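5.2 Where the folding runs went wrong

I promised in the introduction that I would write up the failures as carefully as the successes, so this section is the long one. Out of 37 folding runs on the Carkunberg bench, 16 ended with me pressing the stop button or the Clurnico controller stopping itself, and I want to go through the biggest group of those because it taught me more than all the clean runs put together.

I call it the double grab. The gripper goes into the pile for one garment, closes, and comes away with two. You'd think the load sensing would catch that! It doesn't, at least not on our arms, because a T-shirt weighs so little that a second one dragging along by its hem is well inside the noise we already put up with from the cables. Ten of the 16 stopped runs were double grabs or started as one. The classifier we took over from the Ojeda setup (see Section 3.4) looks at the wrist view just before closing and answers yes or no to "single layer stack," and it was trained mostly on garments lying by themselves. Put two hems next to each other and it is basically guessing.
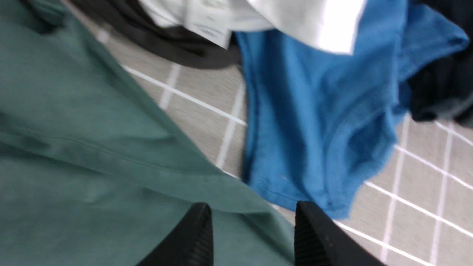

Figure 7. Wrist view during a pick, with the green fabric bunched between the fingers and the hem of the blue shirt against the right one.

What makes Figure 7 a nasty case for the classifier is how close together the colors are. Green and blue are easy for you and me, but the version we ran works on a grayscale crop (a speed decision I made back in May and have regretted since), and once you throw the color away those two shirts sit at nearly the same brightness. I went back and re-ran the stored crops from all ten double grabs with color switched on. Seven came back as "no," so the pick would have been refused. The other three still came back "yes," and I don't have a good story for those yet.

The second problem is worse from a safety point of view, even though it happened less often. When a double grab does get through, the controller thinks it is holding one garment of a known size, and it plans the lift for that size. The extra cloth hangs lower than planned. In four runs it caught on something during the swing, and in one of them that something was the cable of the arm doing the lifting. The joint torque climbed, the Drindel watchdog waited its full 25 control cycles before it believed the reading, and by then the connector had been pulled halfway out of its socket. No person was near the bench, and the only damage was a bent pin, but I did not enjoy watching it.
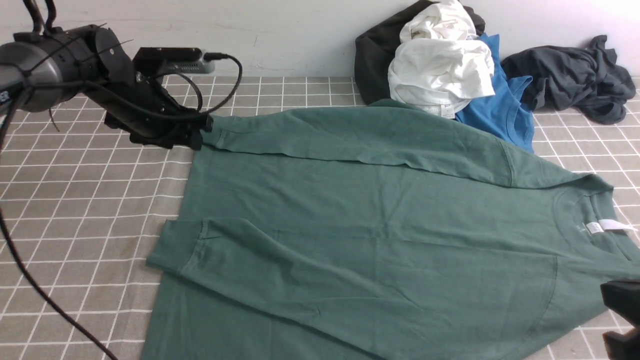
Cable routing deserves its own paragraph, because I had filed it under housekeeping and it belongs under hazards. Our keep-out volumes were drawn around the rigid links only. That is how the vendor template does it, and I never questioned it. But during a sleeve grip the thin cable on the box above the gripper stands out in a loop, and a longer one hangs from the arm and runs down along the left side over the tablecloth, so there is a good deal of hardware in the workspace that the planner has never heard of. After the connector incident I added a fat capsule around each cable and made the planner treat contact with it like contact with a link. The plans got slower and a bit ugly, with a funny little detour on the way to the left cuff, and I'm keeping them.

I should say something about the watchdog too. The 25-cycle wait was there to stop false alarms, which we had plenty of in the early weeks, mostly from cloth bunching up under a finger during a smoothing stroke. Simply cutting the number brings those back. What I ended up with is two thresholds: the old wait for slow climbs, and an immediate stop if the torque rises fast while the gripper is closed and the arm is moving up. I replayed the logs from all 37 runs through it. It stops the cable snag early enough and adds two false alarms, both in runs that had been fine. I can live with two, though a lab running this all day might not feel the same way.

Then there is the matter of what we count as a finished run. Our script marks a fold as done when the outline of the garment is close enough to a rectangle, and that check knows nothing about the rest of the cloth. In one of the double grabs the second shirt was let go partway, slid back toward the pile, and the fold went on to score a pass. I only found it by scrubbing through the video. So the success rate I gave in the workshop version of this paper was a little too kind, and Table 4 has the corrected one.
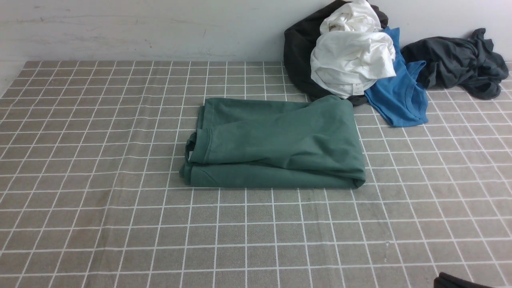

Figure 8. Folded green shirt on the gridded cloth, with the remaining garments still unfolded along the wall.

The outline check has nothing to complain about in a layout like Figure 8. The bundle has open cloth in front of it and to its left, and the roughly rectangular shape is what the script wants. The part I'd worry about is the right end, where the black garment meets the bundle. If the segmentation bleeds across there, the outline grows a bump and the script may send the arm back in for a correction it doesn't need, with the gripper closing right beside the pile again. That is the same setup as the double grab, only now at the end of the run, when I have usually stopped paying close attention.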